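Water Habits at the Kitchen Sink in Rented Homes of Mustthorpe

2. Background and household interviews 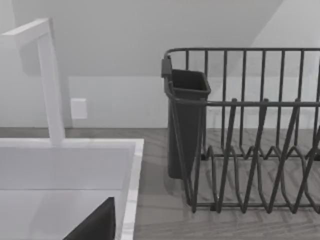 Hanan Nimri
Doctoral researcher, Household Water Use

Figure 1. Rendered view of a kitchen sink with a tall, angular faucet.

Studies of domestic water use usually give more attention to the bathroom than to the kitchen. The shower is easier to study, as people can say how long they stay in it. Work at the sink is divided into many short moments, and the person who does it often does not remember them in the evening. In our first interviews in Mustthorpe, tenants spoke in detail about the washing machine and the garden, but they described the sink only with words such as "the usual" or "when it is needed".

For this reason we changed the interview guide in February. Instead of asking how much water was used, we asked the tenants to tell us how they prepare one meal, from the first vegetable to the last plate. Maysoun Darwish, who led the interviews in the Aguiar estate, added two questions at the end: who taught you to wash dishes, and has your way changed after moving to this home? The second question gave the longest answers.

We wrote to 2,000 rented homes and received 900 completed forms. The forms were followed by visits to a smaller group. Households which pay for water inside the rent are treated separately in Section 4, where their answers are compared with those of metered households.

Two habits appeared again and again in the answers. The first is rinsing under a running tap before the real washing begins -- many tenants did not count this as washing at all. The second is letting the water run while waiting for it to become warm. Older tenants more often kept this water in a jug or a kettle, and several of them said that they learned it from a mother or an aunt. Younger tenants knew the practice, but they found it difficult to continue in a shared kitchen, where a full jug is soon emptied by another person.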